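Minutes of the arm build group, Fekia shared workshop
September 15, 2021

Chair: Roy Fairclough
Minutes: K.
Apologies received from the two members on the electrical bench rota.

**1. Previous minutes**

Accepted with one correction. Item 4 gave the supply for the left arm as the Baltel unit. It is the Huet unit. The Baltel unit feeds the right arm only and should stay that way until the fuse question under item 3 is settled.

**2. Left arm: cable routing**

The cable on the underside of the left arm still hangs slack between the elbow and the wrist. Roy had proposed shortening it. The meeting decided against this. At full reach the present length leaves 40 mm spare, and a shorter cable would load the connector whenever the wrist turns past its middle position.

Agreed to fit two soft clips to the forearm and leave the loop at the elbow free. Clips must not cover the buttons on the last joint. Hook-and-loop strap is acceptable as a temporary measure. Zip ties are not, after the nick found in the outer jacket in January.

**3. Power**

Both arms were run together from a cold start. The left supply held. The right supply dropped out once during the homing move and recovered when switched off and on. The log shows no fault code.

Two views were put forward. One is that the inrush current trips the supply's own protection, in which case a staggered start will cure it. The other is that the crimp on the ground lead is poor. Roy will remake the crimp first and test with no other change, so that the two causes are kept apart. The start script stays as it is until he has reported.

The fuse in the right branch remains at the lower rating. A request to raise it was refused.

**4. Basket task**

The task is unchanged: one arm takes a cardboard tube out of the basket and lays it on the tabletop, and the other arm takes it from there. Paper-towel tubes are still the preferred test part. They are light, they cost nothing, and a tube that has been squeezed too hard shows it.

Results from the last block of 20 attempts with the left arm were read out. It completed 11. Most of the failures were in the approach. The gripper came down with one finger over the rim, touched the plastic, and the force limit stopped the move. A smaller number were failures of grip on a tube lying at an angle across another one.

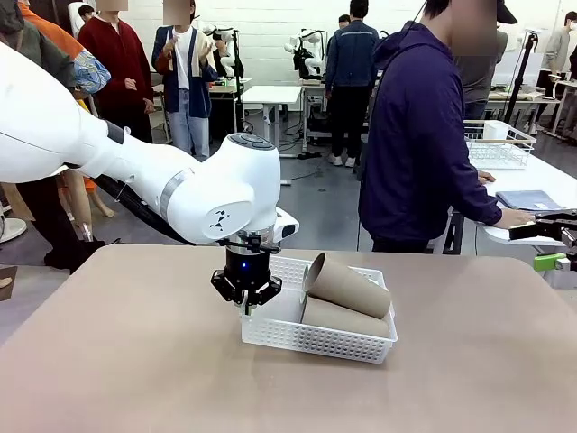 The approach height was discussed at length. At present the arm travels to a point beside the basket, lowers, and then moves across. Roy's objection is that this brings the fingers down to table height before they need to be there, and any error in the basket position then becomes a collision with the side wall. He proposed that the gripper stay above the rim until it is over the tube and then descend vertically.

The argument on the other side was cycle time. The existing path was written for the flat tray, where it is quicker. It was accepted that the tray is no longer in use and that speed is of no interest until the failure rate comes down.

Decided:

- Change the approach to a vertical descent, with a clearance of 40 mm above the rim.
- Keep the force limit at its present value.
- Mark the basket position on the tabletop with tape at two opposite corners.
- Run another block of 20 and record each failure as rim contact, missed grip, or other.

A suggestion to cut down the basket walls was not taken up. The perforated sides flex enough already, and a cut edge would flex more.

**5. Grippers**

The fingers on the left gripper close slightly off center. The offset is repeatable and can be corrected in software. It was agreed to do so and to note the value on the card kept with the arm. If the offset changes after the next strip-down, the card is to be updated the same day.

Rubber facing for the fingers was raised again. Samples of the Warnen sheet are in the drawer under the vise. The adhesive did not hold on the first try. A second try will be made after the faces have been scuffed and degreased. No order until that is done.

**6. Software**

The two arms still run from separate scripts started by hand. A single launcher is written but untested. It waits 300 ms between the left and right enable commands. As this would hide the fault under item 3, it is not to be used until that item is closed.

Log files are filling the small drive. Anything older than the last two test blocks can be moved to the shared folder. File names must include the arm and the task. Several at present are called "test2" or "test2new" and cannot be matched to anything.

**7. Use of the floor**

Members were reminded that the stop button must be within reach of whoever is standing at the table while the arms are enabled. Reaching onto the table with the arms enabled needs a second person on the button. Loose hood strings and lanyards are to be tucked in.

**8. Actions**

| Item | Action | Who |
|---|---|---|
| 2 | Fit forearm clips, left arm | K. |
| 3 | Remake ground crimp and retest right supply | Roy |
| 4 | Rewrite approach, tape basket position | Roy |
| 4 | Run and record next block | All present |
| 5 | Correct finger offset, fill in card | K. |
| 5 | Second bonding test, Warnen sheet | Roy |
| 6 | Move and rename old logs | K. |

**9. Other business**

The 3 mm hex driver is missing from the left-hand rack again. Please check toolboxes.

Next meeting to be set once the crimp has been tested.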